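Tistine 120 – Förderbandwaage für Kohleumschlag und Lagerplatz

Die Tistine 120 von Nombridge erfasst laufend die Menge auf dem Förderband, vom Waggonentlader bis zur Halde oder vom Bunker bis zum Kessel. Sie ist für Kraftwerkskohle, Kokskohle und Petrolkoks ausgelegt und wird in vorhandene Bandanlagen eingebaut. Das Traggerüst muss dafür in der Regel nicht geändert werden.

Technische Daten
Bandbreite: bis 120 cm
Wägerollenstationen: 2
Schutzart Wägezellen: IP 61
Auswerteeinheit: Ticona, Wandgehäuse
Ausgänge: Impuls, 4–20 mA

Die Auswerteeinheit zeigt Förderstärke, Bandgeschwindigkeit und Gesamtmenge an. Schichtwerte werden gespeichert und lassen sich als Tabelle ausgeben. Bei stark schwankender Feuchte empfehlen wir, die Proben für die Wassergehaltsbestimmung hinter der Waage zu nehmen, damit Menge und Probe zusammenpassen.

Lieferumfang
Wägerahmen mit Rollenstationen, Drehzahlgeber, Auswerteeinheit, Prüfgewicht, Anschlusskabel, Betriebsanleitung auf Deutsch. Der Bandabstreifer Jurkidari ist nicht enthalten und wird getrennt bestellt.

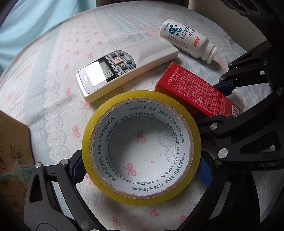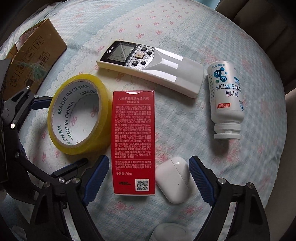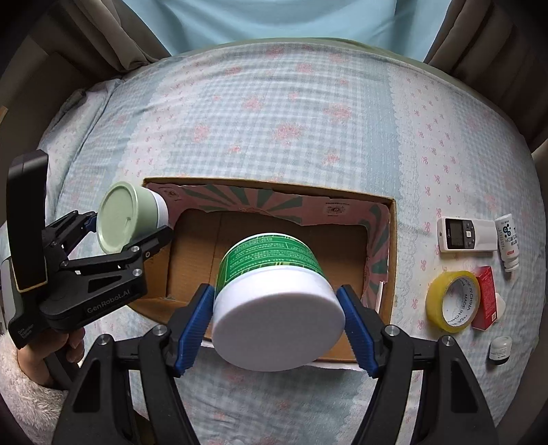
Einbau und Abgleich
Die Waage sitzt auf einem geraden Bandabschnitt mit Abstand zur Aufgabestelle. Vor dem ersten Nullabgleich muss das Band leer laufen, bis sich die Spannung eingestellt hat. Danach folgt der Abgleich mit dem Prüfgewicht, möglichst ergänzt durch eine Materialkontrolle über eine Fahrzeugwaage. Kohlestaub auf dem Wägerahmen verfälscht den Nullpunkt und ist regelmäßig zu entfernen.

Ersatzteile und Termine
Wägezellen und Drehzahlgeber sind ab Lager lieferbar. Einbautermine vor der Heizperiode sind knapp, für Oktober bitte frühzeitig anfragen. Ansprechpartnerin für Technik und Angebote ist Gifty Gyamfi.

Stand der Angaben: 19.04.2025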